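先写在前面：Vavside 填缝剂，旧包装那批清完了，现在发的都是新袋。粉没变，袋子变了，封口改成撕拉的。别再来问是不是假货。

# Vavside 细缝填缝剂（小块马赛克专用）

Granholm 出品，Wostisance 仓发货。水泥基，粉状，加水搅。室内墙地面都能用。小方块、密缝、铺一大面那种，主要就是给这个做的。大砖宽缝请看另一款，粗砂的，链接在店铺分类最下面。

## 价格

- 小袋：43 元
- 工程装：3,320 元一托，整托走，不拆
- 满 3,000 元免运费，偏远地区除外，偏远是哪些问 Sales 组
- 色卡免费，运费自理。下单后退色卡运费，自己记得提，系统不会自动退

工程装要提前说。三月那会儿缺过一次货，排队排了很久，米灰和深咖两个色断得最厉害。现在有货，但别等到师傅进场那天早上才下单。

开票：下单备注抬头和税号。备注里只写“要票”两个字的，我们还得再找你问一遍，慢。

## 规格

| 项目 | 说明 |
|---|---|
| 类型 | 水泥基，聚合物改性，细粉 |
| 适用缝宽 | 窄缝，马赛克网贴自带的缝基本都在范围内 |
| 适用基面 | 陶瓷、玻璃、多数石材马赛克 |
| 位置 | 室内墙面、地面、淋浴区墙面 |
| 不适用 | 泳池、长期泡水的池底、户外冻融环境 |
| 颜色 | 奶白、米灰、浅沙、驼、深咖、炭黑 |
| 保存 | 阴凉干燥，开袋后尽快用 |
| 兑水 | 看袋子背面，以袋子为准 |

兑水这条再说一遍。以袋子为准。网上老帖子里那个比例是旧配方的，别照抄。

## 颜色怎么选

问得最多的。分开说。

单色马赛克，缝色往砖色靠，浅一点点。想要格子感强就反过来，白砖配炭黑，很利落，但是缝不直会特别显眼，手艺一般的别试。

混色马赛克麻烦些。一面墙上浅的深的都有，缝色跟谁走？一般跟中间那个色走。米、浅褐、咖、近黑混在一起的，浅沙或者驼都行。选奶白，整面会发花，远看一片噪点。选深咖，浅砖全跳出来，墙显得碎。有人就要碎的效果，那也可以，自己定。

炭黑配混色，不太推荐。深色砖会跟缝连成一坨，形状看不清。

同一个房间几面墙都贴、转角也贴过去的，缝色统一。见过墙用浅沙、转角另一面用驼的，师傅说是袋子拿错了，铲掉重来，费了两天。进场前把袋子侧面的色名对一遍。

屏幕上看颜色不准。手机和电脑都不准。要色卡。色卡是实际填缝粉做的小条，贴着砖看，白天看一次，开灯再看一次。
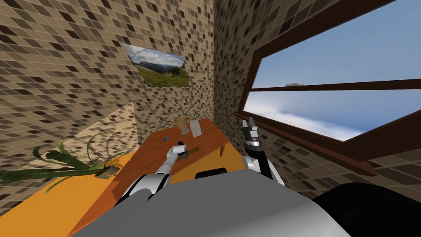
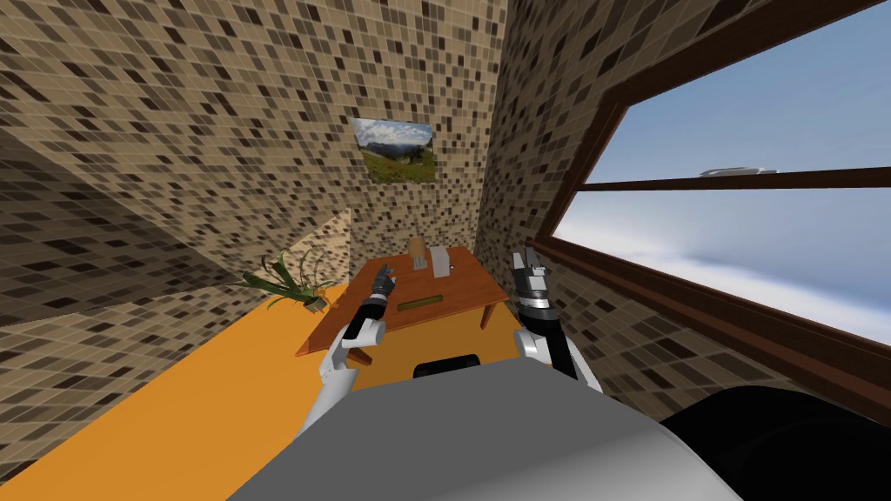
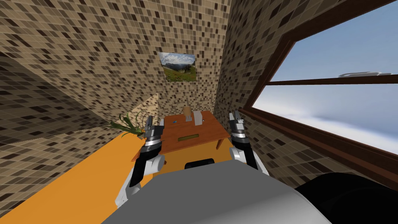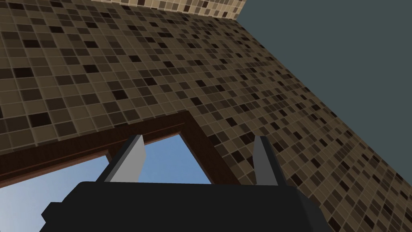

图2至图4：小方块马赛克墙面。图3、图4为深浅混色。

## 用量

没有一个万能的数。看砖多大、缝多宽、砖多厚。砖越小缝越多，用量比大砖高出一大截，第一次铺马赛克的人基本都会买少。

把这几样发给客服：单粒尺寸、缝宽、厚度、总面积。客服算完给你报袋数。别只发一句“卫生间要几袋”，卫生间有大有小。

同一面墙尽量用同一批号。批号印在袋底，喷码，有时候有点糊，糊了拍照问。补货的时候把原批号报过来，有就配，没有就给最接近的。水泥基的东西，批次之间会有一点点色差，这个没法消掉。

多买一袋放着不吃亏。以后补缝用得上，前提是不开袋。开过的袋子夹好也放不久，受潮结块就别用了，过筛也没用。

## 施工

步骤按顺序来，不复杂，就是赶不得。

1. 粘结层干透。没干透就填，后面返色找不到原因。
2. 清缝。缝里挤出来的胶刮掉，深度要留够。网贴纸面的，纸和胶水都要洗干净。
3. 缝里稍微润一下，不能有明水。
4. 先倒水后倒粉，低速搅，静置几分钟再搅一遍。
5. 橡胶抹刀斜着压进去，来回两遍。马赛克缝密，一次别铺太大面。
6. 等表面发乌再擦。海绵拧干，斜着走，常换水。
7. 第二天干布抛一遍浮灰。

第六步最容易出事。擦早了缝被带出来，擦晚了砖面糊一层，抠都抠不动。温度不一样等的时间也不一样，先在不显眼的角落试一小块，摸出来时间再往大面上做。

搅好的料变稠了不要加水。倒掉，重搅。加水的后果就是缝发白、掉粉，这个不在售后范围内。

玻璃马赛克：海绵别用太粗的那面。金属面的也是，先试。

天然石材：有些会吸色，尤其是浅色石头配深色缝。填之前上一遍石材防护，或者拿一片余料先试，等干了看边缘有没有黑圈。

阴角不要用这个硬填。两面墙交接的地方用同色密封胶，店里有配套色，名字跟填缝剂一样，方便找。地面和墙面交接也一样。

工具不用买贵的。抹刀要橡胶面，海绵多备几块，两个桶，一个清水一个脏水。低速搅拌头，高速打进去全是气泡，干了缝面上都是小针眼。手搅小袋也可以，就是要搅透，桶底没搅到的干粉最后刮出来就是一道浅一道深。

## 养护

填完一天内别碰水。淋浴区再多等几天，具体天数看袋背，冬天往上加。

刚干的时候颜色偏深或者偏花，正常，让它走完。别第二天就拍照来退货。等全干了还是一块一块的，再来找我们。

日常清洁用中性的。强酸洁厕那类别往缝上倒，砖没事，缝会烂。发黄的地方先用软刷加中性清洁剂刷，刷不掉再问客服。

厨房灶台后面那块，油烟重，浅色缝迟早会脏。要么选深一点的，要么填完等干透刷一层封闭剂。封闭剂不是我们家的，自己买，渗透型的就行。成膜型的别用在淋浴区。

## 常见问题

**旧缝发黑了，能直接盖一层吗？**
不能。铲到够深再填。薄薄一层盖上去，几个月就起皮。

**能和美缝剂一起用吗？**
要做美缝就别填满，或者干脆不填。填满了再做美缝要清缝，小块马赛克清缝，会清到怀疑人生。

**防霉吗？**
配方里有防霉成份，但通风差、天天湿着的地方，什么缝都会长。开窗，开排风。

**地暖能用吗？**
能。填之前关掉，养护期内不要开，之后慢慢升。

**泳池到底行不行？**
不行。表格里写了。

**能调色吗？两个色混一起？**
技术上能混，但每一桶比例都得一样，差一点就看得出来。不建议。混过的不退。

**小袋和工程装是一样的粉吗？**
一样的。包装不同，价不同。

**可以只买半托吗？**
不拆托。要得少就买小袋，数量多找 Sales 组谈。

**填完砖面有一层白雾怎么办？**
先干布抛。抛不掉用湿海绵拧很干再擦一遍。再不行用水泥去除剂，按瓶子上写的稀释，天然石材不要用。

**会开裂吗？**
正常施工不会。裂的多数是水加多了，或者底下没贴牢，砖自己在动。敲一下听声音，空的就不是缝的问题。

## 买家留言里挑的

> 驼色，配混色的墙，师傅一开始非要用白的，没听他的，对了。就是色卡寄得慢了点。

> 买少了。补了两次。客服让我报单粒尺寸我嫌麻烦没报，怪自己。

> 撕拉口好用，比剪开强。粉细，推起来顺。炭黑洗桶洗了半天。

> 深咖干了以后比色卡浅一丢丢，整面看还行，不影响。

色卡慢这个知道了，换了快递，现在会快点。炭黑难洗没办法，戴手套，桶用完马上冲，别放过夜。冲桶的水别倒下水道，沉淀了把渣刮出来当垃圾扔。

## 安全

粉是碱性的。戴口罩，戴手套，护目镜最好也带上。进眼睛马上大量清水冲，然后去医院，别等。小孩和宠物离开施工区。空袋抖干净再折，别在屋里抖。

## 发货和售后

下午四点前付款的当天出，之后的第二天。整托走物流，到站自提或者加钱送货上门，上楼另算。整托卸货要有叉车或者人手，司机只管开门不管搬，这个每次都有人跟司机吵，提前安排好。

收到先看袋子。破袋、受潮，签收前拍照，连外包装一起拍，签完再说就难办了。

没开袋的，七天内可退，运费自理。开了的不退，色不对也不退，所以才一直喊你们先要色卡。工程装退货只收整托，缠绕膜拆了的不算整托。

施工出的问题，先停手。别接着填。拍三样：缝的近照、整面、袋子背面带批号。发过来，当天有人回。

小袋和零售找 Chenxi Yan。工程装、长期拿货、要检测报告的找 Jinlong Liang。两个人都在线，但是上午忙着配货，回得慢，急事打电话，电话在店铺首页。

检测报告按批出，要哪批说哪批。给甲方看的盖章版要等两天，电子版当时就能发。

满 50 袋可以约送货时间段，上午或下午二选一，精确到几点做不到。

## 配套

- Vavside 同色密封胶，六个色都有
- 橡胶抹刀，窄的那款适合马赛克
- 网孔海绵，三块一包
- 低速搅拌头，六角柄

配套可以跟填缝剂一起凑免运。抹刀窄款缺货几天了，页面上还能拍，拍了会晚发，着急的先拿宽款。宽款推密缝也行，转角那里费点劲。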